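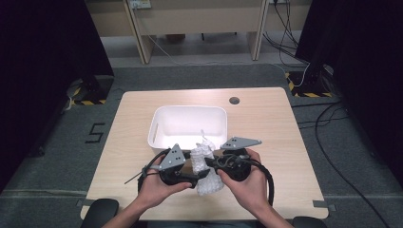 Tusel Storage Basket, White, with Slot Handles

Item no. 2183
In stock at the Gerkdale shop and warehouse
Sold singly. 

I've sold a lot of baskets over the years and this is the one I keep ending up with at home, so let me tell you about it properly instead of giving you a line and a price.

The Tusel is a plain white plastic basket, rectangular, with rounded corners and a cut-out slot at the end so you can get your fingers in and pull. No lid, no wheels, no little chalkboard label you'll never write on. It's white on the inside too, and I mean bright white, so if you drop a black hair tie or a screw in there you can find it again without tipping the whole thing out on the bed (ask me how I found my spare car key after three weeks!).

We got our first batch in November and I figured they'd go to the bathroom-cabinet crowd. Some did. But a lot of you came back and told me you were using them on a table or a workbench, as the thing you toss stuff into while you sort, and now I do the same. One basket, one kind of thing. My bubble wrap goes in one, and it stopped being a heap that slides off the table every time somebody opens the door.

What it's good for

Bubble wrap and packing scraps. This is my favorite use, so it goes first. Bubble wrap takes up a silly amount of room for something that weighs nothing, and a bag is a pain because you have to dig. In an open basket you can grab a wad and go. Squash it down a bit and it stays put, more or less. It'll spring back up some, it's bubble wrap.

Craft stuff. Yarn, felt, ribbon, the half-finished thing you're going to get back to. Rounded corners are kind to yarn, and the smooth inside doesn't snag it.

Kitchen shelves. Onions and potatoes if you go through them fast, or packets of rice and noodles standing up on end. I wouldn't leave produce in there for ages, there isn't a lot of air moving through it.

Kids' blocks, bath toys, doll clothes. It rinses out in the tub. If crayon gets on it, a little baking soda on a wet rag does the trick, and go easy with the scrubbing side of the sponge or you'll dull the finish.

What it's not so good for

Books, cans, tools. You can carry a few, sure, but I wouldn't load it to the brim and then haul it up the stairs by one end. Use both hands under the bottom when it's heavy. And please don't stand on it. Somebody did, and then wrote to me.

It also isn't meant for the oven, the microwave or hot coals. I've been asked about all of those.

About the handle slot

The slot is cut straight through the plastic, nothing to clip on and nothing to come loose. On a deep shelf you hook your fingers in and slide the basket toward you like a drawer. I have fairly big hands and I can get four fingers in there without a fight. Small stuff like beads or rice can get out through the slot if you fill it that high, so keep the level under it or put the beads in a bag first.

Using it on a table

If you sort at a table the way I do, put the basket toward the back and keep the space in front of you clear. You're reaching forward the whole time and you don't want to be reaching over a pile. If your table has one of those round cable holes in it, don't park the basket on top if you need to run a cord through there later. I did that with a lamp and had to unpack everything.

A pale tabletop and a white basket look nice together, by the way. I didn't expect to care about that and I do. On a dark table it stands out more, which some people like better.

Cleaning

Warm water, dish soap, a soft cloth. Dry it before you stack it or the baskets suck onto each other and you'll be wrestling them apart. I don't put mine in the dishwasher. A customer told me hers came through fine on the top rack, but I haven't tried it and I'm not going to promise you anything.

Ordering

They come packed in cartons of 40, but you can buy just one. If you want a full carton for a classroom or a stockroom, send me a note before you order and I'll work out the shipping by hand, because the website gets it wrong and charges you like you're buying a couch.

If you want something taller, look at the Gunnlaugsson bin, item no. 2886. It's deeper and stiffer and costs more, and I think it's overkill for most closets. The Cidis tray is the flat one, good for drawers and not much else. I've got both in the shop if you'd like to hold them side by side.

Returns are easy. If it shows up cracked, send me a picture and I'll mail you another one, and you can keep the cracked one for the garage. If you just don't like it, bring it or ship it back clean within 40 days.

One thing people ask a lot: does the white go yellow? I've had 2 on a sunny windowsill since that first batch and I can't see any change next to a new one. That's only one winter, one spring and most of a summer, so I'll keep them there and update this page if they start to turn.

Ronaldo Cavalcanti
Gerkdale

Page last updated August 13, 2018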